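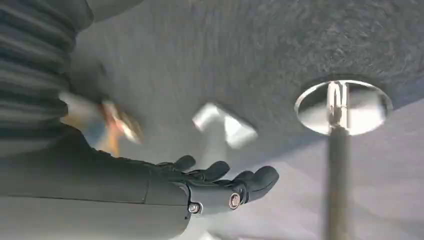
Dullero's hand, the Sunday the pinkie finally behaved.

I'd promised Shona Laing that Dullero would pass a card by tea time, and it was already past two and I was still arguing with one finger. You'd think a finger would be the easy part! We'd done the shoulders in December (never again, my back still reminds me), and the wrists went on like a dream, but this hand had its own ideas about what "relaxed" meant.

"It's sulking," Shona said.

"It's a calibration table," I said, but I'd started to think she was right.

The Flandthorpe workshop was quiet, so I had the laptop up and was typing numbers in one after another. I tried 100 and got a twitch. I tried 30 and got something close to a wave, which made me laugh out loud, and then I forgot to write down what else I'd changed. Classic me.

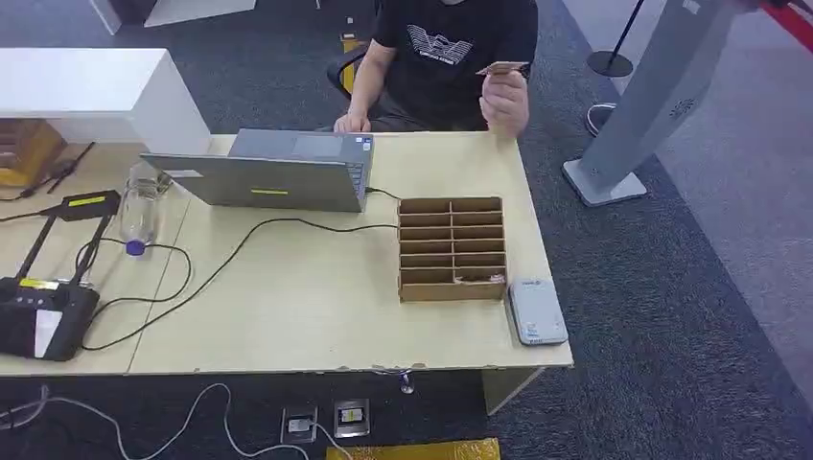 Card in hand, laptop on the desk, tea nowhere in sight.

The cards were the whole point, you see. My gran ran the coat check at the old Galbraith dance hall, and she could hand you back your ticket without looking up from her crossword. I wanted Dullero to have that same bored little flick of the fingers. Shona thought this was a mad thing to spend 1,316 dollars on, and told me so every time I opened my wallet.

I typed in a seven, for Gran's lucky peg, and hit enter before I could talk myself out of it. Something in the elbow hummed. It was a low, grumpy hum, and I swear I knew it from somewhere.

"Did you program that?" Shona asked.

I hadn't. I went around to check both arms anyway, with my heart going like a sewing machine.
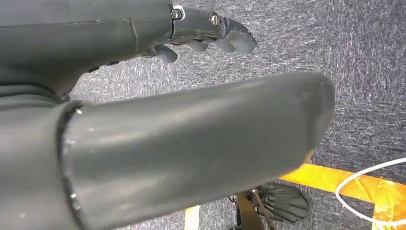

Pokska wrote under the story that the hum is the best bit and that a gran like that would never settle for peg seven, she'd want the one nearest the heater. I've read that to Shona twice now, and she wants me to try a one.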